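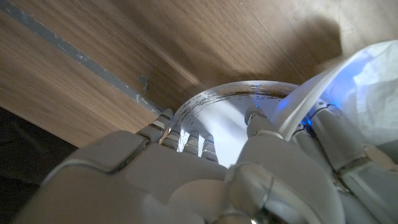 Wooden surface with fine, straight grain and a narrow gray strip

Straight grain is a pattern in wood in which the fibers run more or less parallel to the length of the board. It is one of several grain types recognized in furniture making, along with wavy, spiral and interlocked grain. The term is used for solid boards and for veneers, and it is common in descriptions of tabletops and shelves.

Appearance
On a straight-grained surface the lines are close to parallel and may be fine or coarse, depending on the species and on how quickly the tree grew. Color is a separate matter. Light woods range from cream through honey and tan to pale brown, and a single board can show several of these shades. The same surface can look much darker in shadow or when viewed from a low angle.

Cutting
The look of the grain depends partly on how the log is sawn. In quartersawn lumber the growth rings meet the face of the board at a steep angle, often close to 90 degrees, and the face shows narrow parallel lines. Riftsawn boards have rings at a lower angle, usually 30 degrees or more, and also look straight. Plainsawn boards tend to show arches or "cathedrals" on the face – the lines are straighter toward the sides.

Use in furniture
Straight grain planes cleanly and splits predictably, which makes it suitable for legs, rails and slats. In tops and shelves it is chosen mainly for looks. Makers normally run it along the longer side of the piece. The underside is often left with a simpler finish than the top, although many makers seal both faces so that the board takes up moisture evenly.

The furniture workshop Kiani, in Cotorcombe, used straight-grained boards for most of its shelving. Its designer Rajitha Miah preferred to join 3 narrow boards for a deep shelf and to match the lines at each joint.

Care
Sanding and scrubbing are done along the grain. Scratches that run across it stand out more and take longer to remove. Oiled surfaces need a fresh coat from time to time; varnished ones are wiped with a damp cloth and dried.

See also
Figure (wood)
Quarter sawing
Veneer
Wood finishing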